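Talks > Local History > Speaker Notes

Talks Notes Archive Contact

The Rosville Ferry and the Road That Replaced It
Speaker notes, Nov 11, 2019

Opening. Wait for the lights. Say good evening and thank them for coming out on a Monday. Mention that the handout has the map on one side and the list of dates on the other, and that I will be using the map side most of the night.

Start with the river. Most people in the room cross it every day and don't look down. At the bridge it is slow and brown and wide, with a low bank on the town side and a steep one on the far side. That difference matters for the whole talk. A boat could land on the low bank in almost any weather. On the steep side there was one good landing, and whoever held it controlled the crossing.

The first ferry license was issued in 1827. Read the wording out loud, slowly. It allows "one flat boat and one skiff, with hands sufficient." Point out that it says nothing about hours. People assumed the ferryman would come when they rang, and for most of the century he did. The bell post stood on the far bank, near where the boat ramp is now.

Tolls. The license set a price for a person on foot, a person on horseback, a cart, and livestock by the head. Sheep were charged less than hogs. Farmers complained about the hogs in letters for years. If people look interested, tell the story of the drover who tried to swim his animals across to save the toll and ended up collecting them from three different farms downstream. If the room is quiet, skip it.

Next part is the boat. People picture a rowboat. It was a flat platform with low sides and a ramp at each end, pulled along a rope. The rope was the expensive part. Every spring it had to be checked for wear, and in a bad year it had to be replaced before the high water was gone. The account book lists rope more often than anything else, including wages.

The deck was pine for most of its life. There is one entry for oak, and a note beside it in a different hand that says "too dear." Planks were replaced one or two at a time, so the deck was never all the same age. A wagon wheel would find the newest plank because it sat a little higher than the rest.

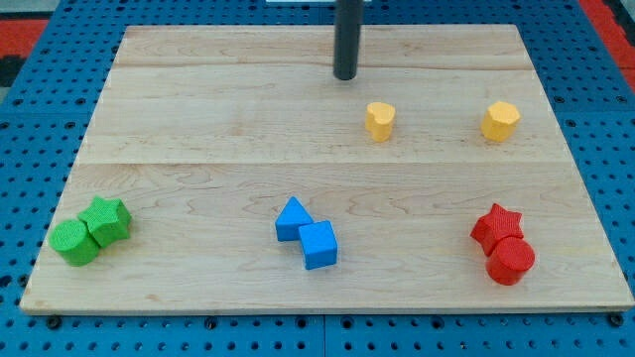
The account book also shows how the work changed with the seasons. August was the busy month. The hay was in, the roads were dry, and people traveled. In winter the ferry might go a week with no entry at all, and then have a full page on the day of a funeral or a sale. Say here that the book has gaps. Two winters are missing completely and I don't know if the pages were lost or if the boat was out of the water.

Pause for water. Ask if they can hear me at the back.

The Østergaard years. The family farm was at the top of the steep bank and they took over the license when the old holder gave it up. They kept it until the end. They built the stone steps, and the steps are still there under the brambles, on the left of the path as you go down. They also put up the shed where people waited. It had a bench and a stove, and by all accounts the stove smoked.

Under the family the ferry got regular hours for the first time. First crossing at daylight, last crossing at dark, and the bell after dark cost double. This was not popular. There is a letter in the county file that calls it robbery. The same file has a second letter, from a doctor's household, asking for a lower night rate on medical calls, and a short reply granting it.

Now the bridge. Take this part slowly, it is the part people came for. There were 4 proposals before one was built. The first was a wooden toll bridge that never got past a drawing. The second wanted to cross upstream at Solel, where the river is narrower but the ground floods. The third was an iron bridge that failed over money. The fourth is the one we have.

The Solel plan deserves more time than it usually gets. It would have moved the main road two miles away from the town. The mill owners there wanted it and the shopkeepers here did not. The meeting on it ran past midnight. I have always thought the town would be half its size if that vote had gone the other way, but I can't prove it, so say it as an opinion.

Bridge opened in 1924. The deck is 370 feet long between the abutments. On the opening day the ferry ran one last time, free of charge, with the school band on board. People who were children then remembered the boat sitting very low in the water.

What happened to the boat. It was pulled up on the town side and left. Part of the deck went into a barn floor on the Fleso road. I have been in that barn. You can see bolt holes in the boards that have nothing to do with the barn. The owner is happy to show people but would like a phone call first — the number is on the handout.

What happened to the rope. No record.

What is left to see. The steps, the barn floor, and the iron ring set in the rock on the far bank. The ring is easiest to find in winter when the leaves are down. Wear boots. Don't try it when the river is up.

Things to check before giving this again: the date the night rate was changed, and whether the license was renewed every year or only when it changed hands. I have said both in the past.

Questions. Somebody will ask about drownings. The book has one, and the newspaper has one more that may be the same man with his name spelled differently. Somebody will ask if the bridge is safe. Tell them to ask the county.

Close by saying the account book can be seen at the library desk on request, and that they should bring a pencil because pens are not allowed. Stack the chairs.

Comments

millrace_jo: My grandmother was in the school band on the last crossing. She played the cornet and said her shoes got soaked.

Tom B.: Went looking for the ring on Saturday and couldn't find it. Is it upstream or downstream of the ramp?

hollyhock: Upstream, maybe thirty steps. Look for the flat rock.

pgr44: Will this talk be given again? I missed it and would like to hear more about the Solel vote.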